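From: Ashton Ngata
To: Dondutano supper list
Subject: Re: Midsummer supper -- menu, drinks, the colour question

Hatice Yalçınkaya wrote:

> Hello all,
> Obed has the hall from 5 on the Saturday, so we can lay tables before people
> start turning up hungry. 19 have said yes. Adwoa wants everything on the
> table to be yellow, for the sun. I have said I'd pass this on and I have now
> passed it on.
> Can we please settle: a) the main, b) whether there's a fire, c) what to do
> about the punch. Ashton, you were loud about the punch last June.
> H.

I was loud about the punch because I drank some of it.

Main first. I'm happy to do the herring and new potatoes again, with dill and soured cream, and a big tray of roast peppers and beans for those who look at a herring and see a face. If Kwadwo brings his rye bread I shall need 6 loaves. Last time he brought two and we had to watch people being polite to each other over the crusts.

On yellow: potatoes are yellow, butter is yellow, mustard is yellow. I'd call that done. I am not dyeing a fish. Adwoa is welcome to do as she likes with the napkins.

Pudding is strawberries and cream, plus melon for anyone who wants it. 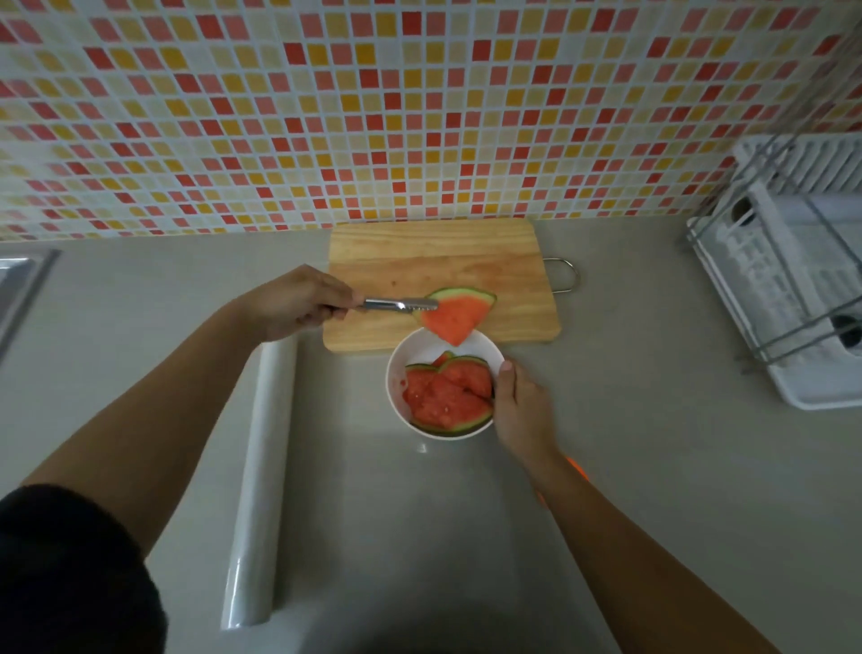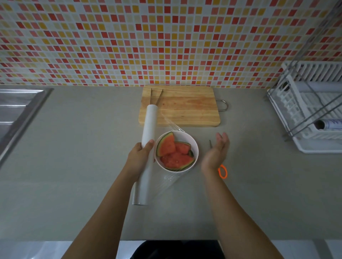
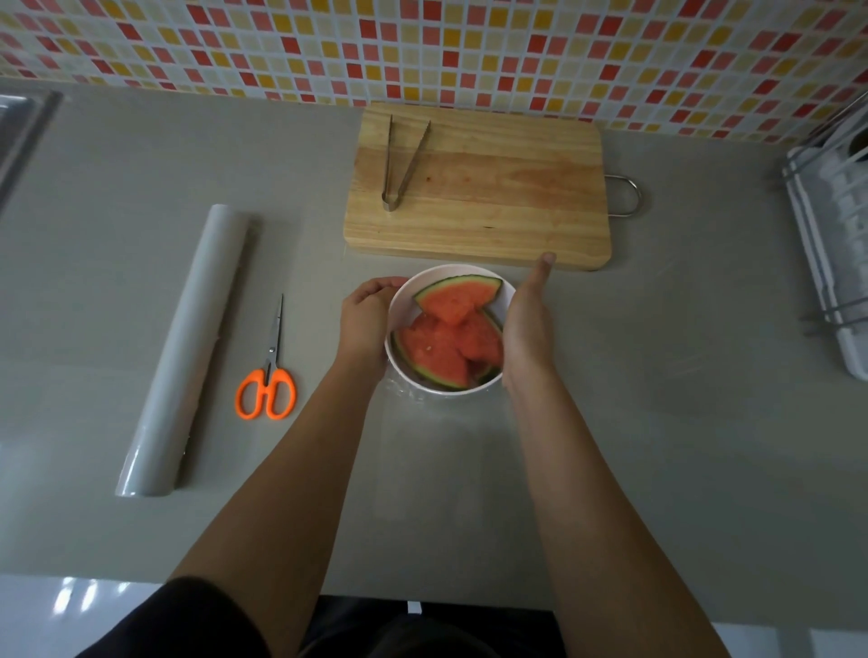
The fire. Obed's view is that midsummer without a fire is just a late tea, and I agree with him, but the grass behind the hall was like toast last year. Could someone ask whether we may use the iron fire bowl on the paving? If the answer is no, I've got a box of lanterns in the loft, and we can stand round those looking pagan.

Punch. Last year's recipe came off the back of a Tumar bottle and seems to have been written by someone with a grudge. I propose elderflower cordial, fizzy water, lemon and a lot of mint, with the gin kept in a separate jug so that it's a decision. Two jugs of each to begin with.

Flower crowns: Adwoa did these beautifully and I wore mine home on the bus. Please could we have wire that doesn't stick out at the back this time -- I had a scratch behind my ear for a week and had to explain it at work.

Kwadwo, is the fiddle coming? You said you'd learnt a third tune.

I can't get to the hall before 6, so somebody else will have to put the potatoes on. Big pan, salted water, and leave the skins alone.

Ashton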